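Water spots on glasses after moving to a hard water area
Asked September 4, 2018 in Kitchen and Cleaning

Moved to Favel in January. Tap water tests at 400 ppm hardness. Drinking glasses air-dried on a rack get white spots, mostly near the base. Dish soap does not remove them. Is this scale or etching?
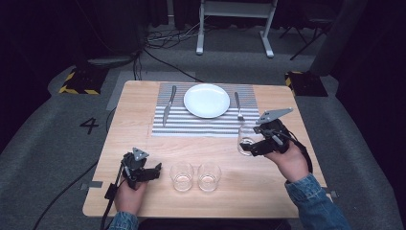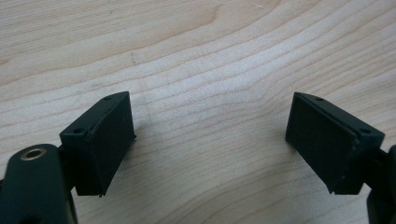 First photo: place setting with the two tumblers. Second: bare tabletop, light wood.

2 answers

Answer 1 (accepted)
Test with white vinegar. Soak one glass for 20 minutes, rinse, dry with a lint-free cloth. Scale dissolves - etching does not. If it clears, it is calcium carbonate, and towel drying right after the rinse will keep most of it off. A softener fixes the cause. I paid 169 dollars for a used Pralau unit, fittings not included. Check the valve size first.

Answer 2
Same problem in Mahama. I just use lemon juice. Works OK on glasses, not so well on the kettle.

2 people found this page helpful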